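The Second Life of the Office Computer

In Masby, the old cannery office now takes in computers that companies have finished with. Szabó, the firm that rents it, handled 1,666 of them last year. Most came from insurance offices and schools that replace their machines on a fixed schedule, whether or not the machines still work.

Prices for used desktops have held up since September. A plain office tower with a new drive sells for $50, and buyers are mostly families and small shops.
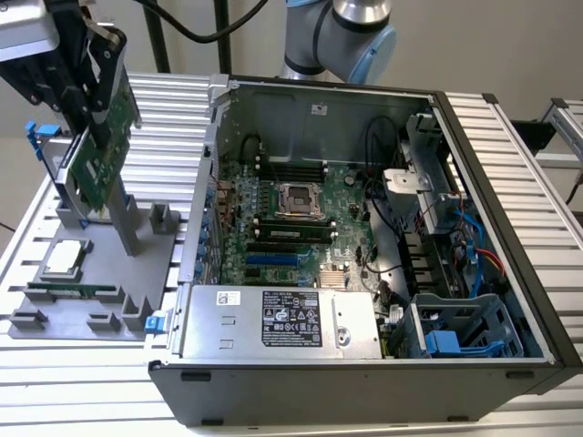 Nouhaila Zaki thinks the price should be lower still, and says that many households in town would buy a second computer if it were.

The larger cost is in the paperwork. Every drive has to be wiped or destroyed, and the former owner gets a certificate either way. Szabó keeps those records for 12 years.
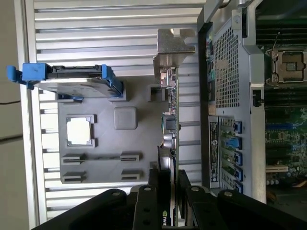
Schools usually ask for the certificates within two weeks. Businesses are slower, and a few never ask. The firm mails them anyway, along with a list of what was resold and what went for scrap.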